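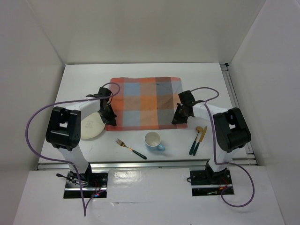
Table-setting demos, Monday catch-up. I took the notes again, so complaints to me please. We met next to the rig, with tea, and went straight into the count because Timothée had to leave early. The target for this batch is 200 good episodes and we have 184 on the Vandotine drive, so we're close! The layout we're recording is the one with the checked cloth at the back between the two grippers, the blue mug in the middle, the fork on one side of it and the spoon and knife together on the other. Timothée Riviere asked whether the mug ought to stay so central. Hằng said it has to move more, and I agreed, as the last policy we trained went for the middle of the table whatever we did with the mug (painful to watch).

Present: Timothée Riviere, Hằng La, me. Apologies from the Dever office, who couldn't get on the call.

Last time's actions. Hằng has rewritten the episode labels so that "cloth" and "napkin" are one word now. It's "cloth", everybody, even if you grew up saying something else. I was meant to tidy the purple cables and I've only half done it. They still loop out wide when the arms reach across, and Timothée would like them clipped closer to the upper links. Carried over, sorry.

Rejected episodes. We threw out 27 from the last round. Most were late starts, where the operator sat still for ages before moving and the model would have learned to sit still too. A few were drops. We had a long chat about drops and didn't entirely agree: Timothée wants them all gone, Hằng wants to keep any where the operator picks the thing up again and carries on, and I'm with Hằng. We'll keep the recoveries in a separate folder called Sesus and train once with them and once without, then argue again.

Cutlery. The knife and spoon have the same dark teal handles and gold ends, and Hằng reckons the policy mixes them up from the wrist view. Timothée thinks it's the lighting. Nothing decided, but for the next session we'll swap the two over in every other episode and see what the confusion looks like afterwards.

The plate. It's ending up a long way left, partly under the left arm, and I said I find it awkward to grasp from there when I'm operating. Hằng would like some of those kept in because people do leave plates in silly places. Fair enough. We'll start the plate further in for most of the remaining episodes.

Session length. Nobody wants to go past 30 minutes at the leader arms without a break, me least of all. Swap operators at that point, and write your initials in the log when you do.

Actions
Me: cable clips, really this time. Also book the rig for the rest of October.
Hằng: new start positions for mug and plate, Sesus folder.
Timothée: check the lights, send the episode list to Cao.

Next meeting same time, next to the rig again.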